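Subject: Re: [bundale-home] Warm white strings, mantel and stair rail

On Monday the Bundale list wrote:
> We want light garland on the mantel and down the stair rail.
> Is one outlet enough, and does the color match between makers?

One outlet is enough if the strings are LED. The Sutik sets draw 19 watts each, so three on one timer are well under its limit. Check the tag for the maximum number of strings joined end to end – the older incandescent sets allow far fewer.
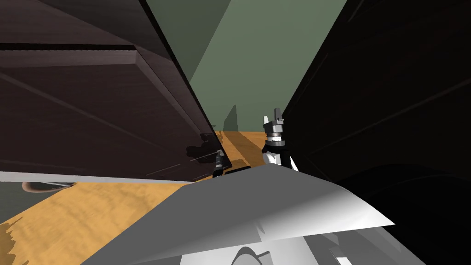 Color is the harder part. Sutik warm white is marked 3,000 K. The Lurkside strings carry no figure on the box and look yellower next to dark wood. Keep each make in its own room.

For the rail, allow 31 feet of garland if you wrap it and much less if you swag it. Tie with floral wire over felt. Tape pulls the finish off.
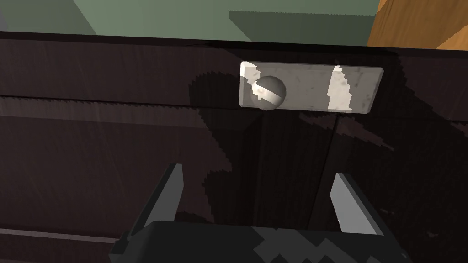

Guzmán replied off list that felt slips on a waxed rail, and that thin rubber shelf liner under the wire holds better. Same order of work otherwise: lights first, then greens, then ribbon.

I have not tried the liner. Plug the strings in for an hour before you hang them.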